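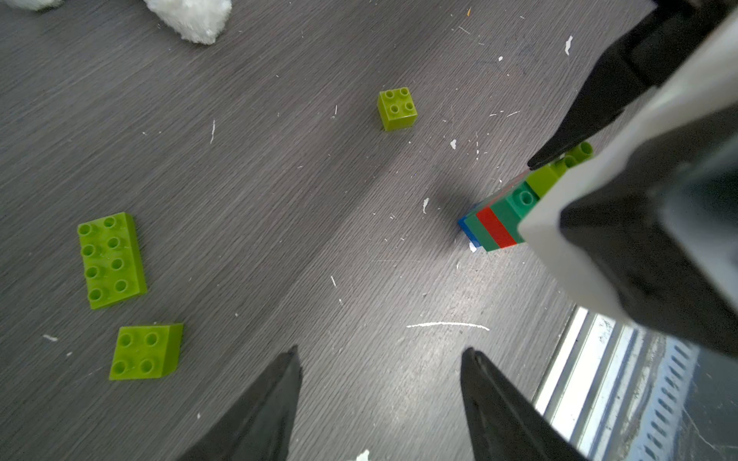
Sunil Dewan objected at the September review that a comparison of two controllers on tapered fingers mostly measures the fingers, and that a wide pad would hide half of the difference we report. We accept the first part. The fingers were therefore kept the same on both arms for all trials, and the results below should be read for narrow tips only.

## 2. Setup

Both arms work over a single gray wood-grain board inside the enclosure. Each wrist carries its own camera, and a fixed camera covers the whole workspace. The task set uses toy bricks with studs, either single or pressed together into a stack. The two controllers under test were:

- **Ekstead**: fixed closing speed, stops on a current limit
- **Maillard**: closing speed reduced after first contact, then holds a set force

Commands for both were sent through the same Stemby bridge, so any delay in the bridge applies equally to the two. We logged 1,412 grasp attempts in total. Of these, 967 were on stacks and the rest on single 2x2 and 2x4 bricks.
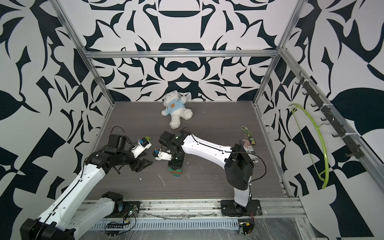 *Photo: Sylvain Vasseur*

## 3. Method

A trial starts with both grippers open and clear of the bricks. One arm is assigned the grasp. The other arm holds a viewing pose or goes to a handover pose, depending on the script. A trial counts as a success if the brick or stack is still between the fingers after a lift and a five second hold. Slips during the hold were entered separately from misses.

The fixed camera was used for labeling only. The Ustus tracker used the wrist views and nothing else. We did not clean the board between trials, and small white flecks on it were sometimes picked up as stud edges by the tracker. The fix was a minimum area threshold, applied to both controllers from the second batch on. First batch trials were relabeled by hand.
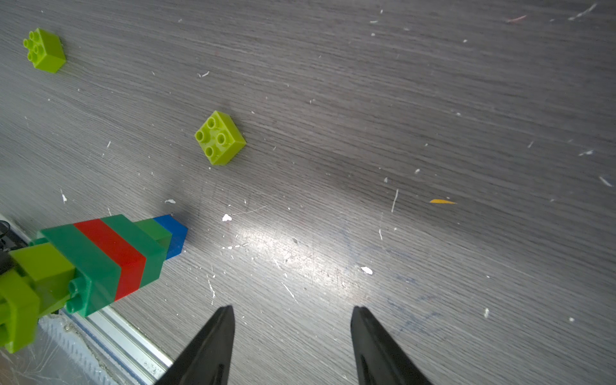 Stacks lying on their side gave the most trouble. With the studs facing sideways, a tapered tip can land on a stud instead of a flat face, and the stack turns as the fingers close. Ekstead reached its current limit at that point and reported a good grasp. Maillard usually kept closing until the stack settled, at the cost of time: its slowest successful grasp took 1,390 ms.

Glare on the board was a second source of error. Bright patches washed out the grain, and the tracker lost the brick outline when the edge crossed one. Lowering the exposure helped on the lime green bricks and made the dark green layers harder to separate from the board.

## 4. Remaining work

The logs store up to 4,000 samples per trial, which is more than the slip analysis needs. Downsampling will be done before the next batch. The wide pad test that Sunil asked for is planned with the same scripts and the same brick set. Handover trials are left out of this report until the two wrist clocks are synchronized.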